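A Day Out to See Robots at Work

Have you ever packed a bag for a trip? You open it, pick something up, put it inside, and close it again. You probably do this without thinking very hard. A robot has to be taught every bit of it.

Last month our readers' club went to an open day at Trarura, a workshop where people teach robots to do jobs with everyday things. Three of our young reporters came along. The person who showed us around was Delia Espinoza, and she has worked with robots since she left college.

What is a robot arm?

When you hear the word "robot," you might think of something with a face and two legs. Most robots that do real work don't look like that. Many of them are just arms. A robot arm has joints that bend, a bit like your shoulder, elbow and wrist. Inside the joints are motors. A computer tells each motor how far to turn and how fast.

At the end of the arm is the part that holds things. It is called a gripper. You have five fingers on each hand and they can feel heat, cold, bumps and slippery things. A simple gripper opens and closes, and that is nearly all it does. Try picking up a sock using only your thumb and one finger. Now try a full glass of water (do it over the sink). You will find out quickly why some things are easier than others.

The backpack job

The first thing we saw was two arms working at one table. Their job for the day had to do with a pink backpack and some packages of food.

Why a backpack? Delia said that soft things are hard for robots. A wooden block is the same shape every time you look at it. A backpack is not. It folds, it flops over, and the straps end up in different places. Each time, the robot has to work out where the opening is before it can put anything in.
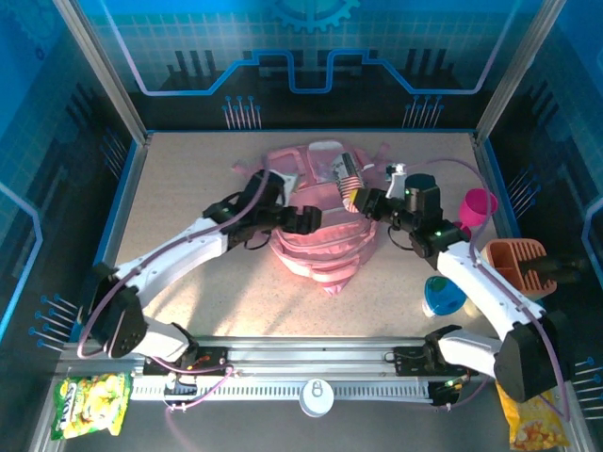 Two arms are useful for this kind of job. Think about how you do it at home. One hand holds the bag open and the other hand puts the snack in. The hard part is that both arms have to know what the other one is doing, or they will bump. Engineers spend a lot of time on this. They also leave other things on the table, such as a cup or a basket, so the robot learns to tell what it needs from what it should leave alone.

How does a robot learn?

There is more than one way. In one of them, a person moves the arms by remote control and does the job while a computer records every move. Then the person does it again, and again. Lahcen Lamrani does this at Trarura. He told us he had done the backpack job more than 300 times and that his own kids now ask him to pack their school bags.

After that, the computer looks for patterns in all those tries. When the robot has a turn by itself, it uses the patterns to decide what to do next. Sometimes it misses. Delia said the misses are useful — they show the team what to practice more.

How does it see?

Robots use cameras. A camera near the gripper gives a close-up view, and another one farther away shows the whole table. The computer puts the views together. Shiny wrappers can be tricky, as light bounces off them and they look different from each side.

Questions from our reporters

Iara asked if the robot gets tired. It doesn't, but its parts wear out and have to be changed.

Emiliano asked if it knows what a snack is. No. It can learn what a package looks like and where it should go, but it has never been hungry.

Bianka asked if she could shake hands with it. Visitors have to stay behind the yellow line while the arms are switched on, so she waved.

Try it yourself

You need a backpack, a small box of crackers and a friend. Each of you may use one hand, with two fingers only. Put the crackers in the bag without talking. Then try again, and this time tell each other what you are going to do. Which way was faster?

The next open day is in February. Children must bring an adult.

Shared 1,563 times

2 comments

Bianka Dobos
I did the two finger thing with my brother and we dropped the crackers. Talking was faster.

Mr. Godoy
Emiliano's dad here. He would like to know if the February visit will have the same robots or different ones. Thank you for taking the kids.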